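Following Tostdale Women's Softball for a Season: My Project Report

So, this started as a project about baseball. I'd planned the whole thing, had a title and everything, and then my tutor asked whether I'd ever been to a softball match in this country and I hadn't. Two weeks later I was standing on a very cold bank behind the third base line at Tostdale with a flask and a clipboard, and I was hooked!

What I wanted to find out

My question was pretty simple: does batting order matter much at club level, where people turn up late from work and the line-up gets scribbled down ten minutes before the first pitch? I picked two clubs, Tostdale and Nornel, because they play each other a lot and both let me sit near the dugout (thank you, both of you, especially for the soup).

How I did it

I wrote down every plate appearance by hand on a score sheet and typed it all up in the evening. By the time the season finished I had 1,037 plate appearances, 521 of them from Tostdale. I left out the December indoor friendlies as the ball is softer and the walls count as in play, so it's a different game really.

For each one I noted the batter's place in the order, how many were out, who was on base and what happened. I also tried to note the wind, but my wind notes are rubbish (one just says "hat") so I've dropped them.

What I found

The top three batters got on base more often than the bottom three for both clubs. No surprise there, they're the better hitters. The bit I liked was the number nine spot. Nornel put a quick runner there instead of their weakest bat, and she was often already on base when the top of the order came round again. Tostdale tried it late in the season and their coach seemed keen to carry on with it.

I also thought lead-off walks would turn into runs more than lead-off singles. They didn't, there was hardly anything in it.

What went wrong

My scoring was slow at first and I missed up to 2 batters in a game while I was still rubbing out the last one. I went back and checked against the official scorer's book where I could. Also, two clubs isn't many, and I got far too fond of one of them (not saying which).

If I did it again I'd add Wanora, who bunt constantly, and I'd get a friend to score alongside me so we could compare sheets afterwards.

Handing in

The report, the typed-up data and the blank score sheet all went in on Mar 16, 2024. The blank sheet is free for any club to copy, just change the team names at the top.

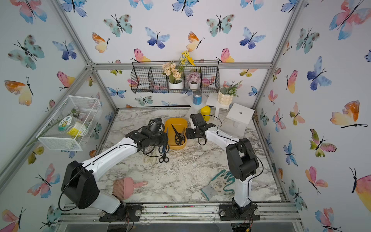
Things I read

Mostly the club's old match reports, which are brilliant and quite rude about umpires, plus a battered coaching handbook from the library that still has somebody's train ticket in the chapter on stealing second.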